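FOR IMMEDIATE RELEASE

Jurnness Cycles Opens Orders for the Heteron, a Steel All-Road Frameset

17th October - Jurnness Cycles is now taking orders on the Heteron frameset. Lugless steel, rim brakes, room for real tires, rack mounts front and back. Frame and fork together, $824. Ships in May.

We've had a lot of email about this one so we're putting everything we can in one place. Dealers, scroll down, there's a section for you.
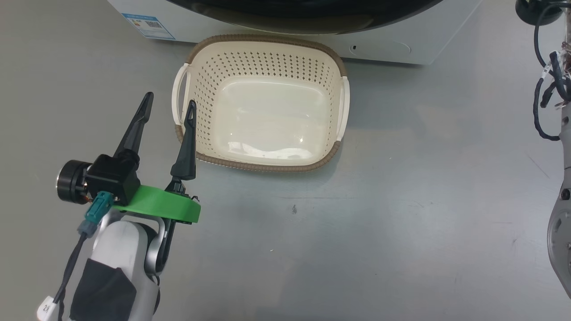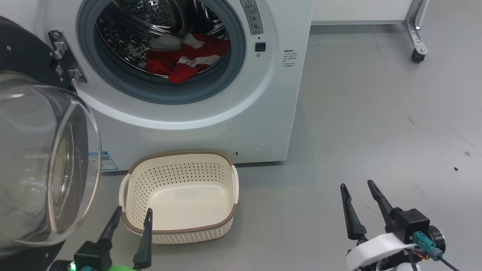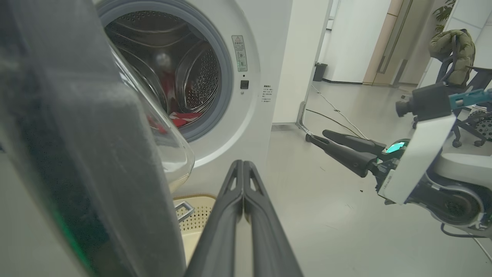

WHAT IT IS

The Heteron is a road frame for people whose roads aren't very good. Chip seal, farm lanes, the rail trail after a week of rain. It's built around 700c wheels and long-reach caliper brakes, with enough space under the bridges for a wide tire and a full fender at the same time. Not a race bike. Not really a touring bike either, though it will carry a weekend's worth of stuff without complaining.

Tubing is butted chromoly throughout, TIG welded. The fork is steel too, with a curved blade and a flat crown we had made for this frame and nothing else. Threadless, 1-1/8 inch. The bottom bracket is threaded. We were asked more than once if it would be a press-fit. No. Threaded.

Rear spacing is 130mm, so if you have a set of road wheels hanging in the garage, they'll probably drop right in. Quick release at both ends.

"I wanted something I could leave built up one way all year and not think about," said Chia-jung Sin, who drew the Heteron. "Most of the work went into the fork. We made the first one too stiff and it beat my hands up. The next one was better and then we sort of kept going from there."

WHY RIM BRAKES

Because a lot of our customers still have good rim brake parts and would like to use them. Good wheels, good levers, a crankset with plenty of life left. It seems a shame to put all that in a box.

We already sell the Pereyra if you want discs. The Pereyra isn't going away and it isn't getting a price change. The two bikes fit a little differently - the Heteron has a slightly shorter front end and a lower standover - so if you're moving from one to the other please check the chart first and don't just order the same size.

SIZES

Small, medium and large to start. 3 sizes in the first run. We know that leaves out some of our taller riders and some of our shorter ones. Two more are drawn and we'd like to make them, but we want to see how the first ones fit actual people before we cut more tubing.

Medium and large use the same fork. Small has its own, with a bit more rake, to keep your toe off the front wheel in tight turns.

Full geometry chart is on the product page. Stack and reach are listed, standover too. If you're between sizes and mostly ride on pavement, the smaller one is a good bet. If you plan to run a handlebar bag and sit up, go bigger. Or call. We do pick up the phone.

COLORS

3 colors:

Wet Slate - a blue gray, gloss, cream decals
Orchard - dark green, gloss, gold decals
Biscuit - a warm tan, satin finish, brown decals

Biscuit is the one we argued over. Satin paint shows grease and it takes a little more wiping down. But the sample sat in the front of the shop for a while and everyone who came in asked about it, so it's in.

Decals are under the clear coat on all of them. Please don't ask us to leave them off, the frames come to us already painted. Touch-up paint will be sold seperately, in small bottles with a brush in the cap.

RACKS AND FENDERS

Eyelets at the dropouts, front and rear. Mid-blade mounts on the fork. Seatstay mounts for a rear rack. Threaded bosses on the underside of the fork crown and on both bridges, so fenders bolt straight up without zip ties or spacers.

The Gikura front rack fits with no changes to the hardware. If you already own one from us, keep the long bolts that came in the bag, those are the ones you need here. The short ones won't reach through the crown. We'll be making the Gikura in black as well as silver from the same date, same price as now.

Two bottle mounts inside the triangle, one under the down tube. Pump peg behind the head tube on every size.

WARRANTY

6 years on the frame and fork against defects in materials and workmanship, for the original owner. Crash replacment is available at a reduced price, ask your dealer. Paint isn't covered past the first year. Rust from the inside isn't covered either, so please treat the tubes with a frame saver before you build it up, or have the shop do it. Takes a few minutes and a rag. Let it drain overnight with the seat tube open.

Register the serial number when you get the frame. It's stamped under the bottom bracket shell. Write it down before the cranks go on and the bike's covered in road grime.

ORDERING

Orders are open on our site and through dealers. A deposit holds your size and color. The balance is due when the frame is ready to leave our warehouse, and we'll email you before charging anything. You can change color any time until we confirm the run with the factory. After that we can't, sorry.

Refunds on deposits, yes, up to the day it ships.

"People keep asking if they should wait for a complete bike," said Dayana Cabrera, sales manager at Jurnness. "I'd say don't wait. We haven't decided on one and I'd hate for someone to skip a season over it. If you need help with a parts list, send me what you've got and I'll tell you what fits."

Each frameset comes with a headset, seatpost clamp, fender bolts and a spare derailleur hanger. No seatpost. The build sheet in the box has every thread size and brake reach on it, and a PDF version will be up before shipping starts.

FOR DEALERS

Wholesale pricing is in the dealer portal now. Log in with the same account you use for small parts. There's no minimum, you can order a single frame. Demo frames will go out in medium only, Wet Slate, and need to come back to us with the headset still in them.

If you have customers holding off on a Pereyra to see what this was, now you can tell them. New counter cards with the paint chips glued on are in the works. Ask for a set and we'll drop it in with your next order.

Dealers outside the US, shipping quotes are by request. Allow extra time for customs.

ABOUT JURNNESS CYCLES

Jurnness Cycles designs steel frames, racks and small parts for everyday riders. Sold direct and through independent bike shops.

MEDIA CONTACT

Dayana Cabrera
Sales and Press
Jurnness Cycles

Studio photos of the Heteron in all colors, geometry drawings and the dealer price sheet on request. Review frames are limited, please include your height and the parts you plan to build with.

###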